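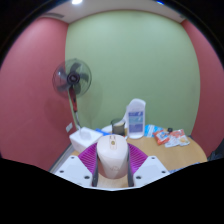 2 min read

Search news releases Go

Plotasach opens sorting tables for household odds and ends at Van den Broek building

Plotasach, the home storage and tidying company, will open a public sorting room on the ground floor of the Van den Broek building in September. Residents can bring a drawer, a box or a bag of small household items, take a place at a table and go through the contents with a member of staff.

The service is meant for the things that tend to collect on a dresser or a side table: small gadgets, packaging, cases, cords and spare parts. A typical load might include a rounded cream-pink item with a small gold-brown button on the front, a white box and something flat and bright blue that has slid in behind them. Visitors decide what to keep, what to pass on and what to take to the town's drop-off point.

"People come in with a drawer they have not looked at properly in years," said Karlijn Vermeulen, who manages the new room. "We ask them to put everything along the far side of the table and leave the near side clear. Then they work through it one thing at a time."

A trial run in the spring drew 700 visitors. Between them they went through more than 1238 pounds of small goods – a figure that does not include empty boxes, which were weighed separately and recycled.

The tables have light wood-tone tops and rounded edges. They were supplied by Sturken, a furniture firm in business in the town since 1974. Each table seats two people. Visitors who decide to keep an item can buy a lidded tray or a divided box from Plotasach's Rollgate line, but there is no obligation to do so.

Sessions last 90 minutes and are free for the first visit. Later visits cost $2 each. Large electrical goods, paint and medicines are not accepted. Batteries should be taken out of small devices before arrival where this can be done without tools.

"We kept the rules short," said Duygu Çetinkaya, operations lead at Plotasach. "One container per visit, and whatever you keep goes home with you the same day."

Places can be reserved at the front desk from 9 a.m. The entrance is on the parking lot side, with step-free access.

Media contact: Veerle Meijer, Plotasach press office

14 shares | 3 comments

Saimi Karppinen
Does a shoebox count as a container? I have one full of chargers and no idea what half of them go to.

Anouk Leemans
Went to the spring one. Bring a bag for what you keep, I had to carry mine home in my coat pockets.

Saimi Karppinen
Thanks, will do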